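Skendov Schoolhouse: Frequently Asked Questions

When was the schoolhouse built?
The main block went up when the Sinumon line reached the district and families began to settle along Fleury Road. It had two classrooms and a teacher's room at the back. A third classroom was added on the north side once the roll passed 100.

How many children went there?
The highest figure in the registers is 598, which is the total number of names entered over the life of the school. In most years far fewer were on the roll at any one time. The early registers have gaps, so the true total may be higher.

Why did it close?
Enrolment fell after the Jukutitz quarry shut. For the last few years all the pupils were taught in one room, and when only 6 children were signed up for the following autumn the district moved them to the school at Fleury.

What happened to the building after that?
The district used it to store desks and textbooks. It was then let as a grain office, and later stood vacant for a long period. The local history society bought it for 4,000, a price that did not include the teacherage next door. 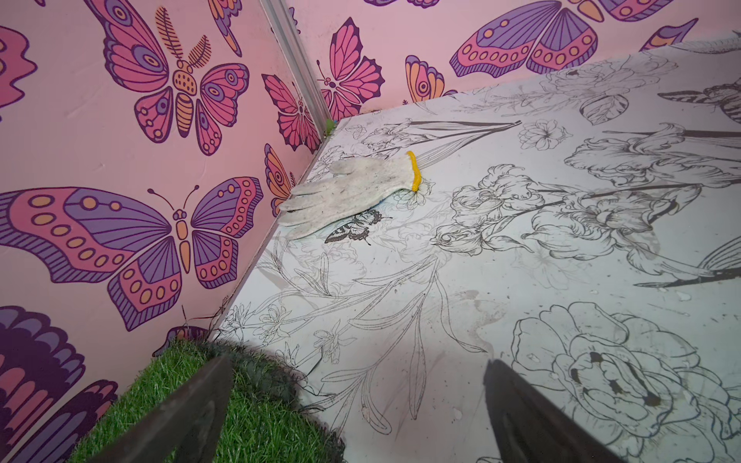
Can I help with the work on the building?
Yes. Work sessions run from May until the first frosts and start at 9.30 am. Most jobs are scraping, sanding and clearing, and no experience is needed. Bring your own work gloves; white knitted cotton ones with an elastic cuff, like the one with the yellow cuff shown on this page, are fine for sweeping and carrying but not for broken glass. Children under twelve must stay with an adult.

Is the school bell the original?
No. The original was sold with the fittings when the school closed and has not been traced. The present bell came from a chapel near Jukutitz and is slightly smaller.

Can I look up a relative in the registers?
Yes, for the years that are open. Write to the society with the full name and the years you think they attended. Please allow a few weeks for a reply. Surnames were often spelled in more than one way, so send any versions you know of.

Do you have class photographs?
We have prints for most years after the third classroom was built. Hardly any have names on the back. Copies can be ordered at the open days.

Is there parking?
You can park on the grass on the Fleury Road side. Please keep the gate to the north field clear, as it is in use by the farm.

Is the building accessible?
There is a ramp to the main door and both front classrooms are level. The north classroom is down two steps and has no ramp yet. The toilet is in the yard.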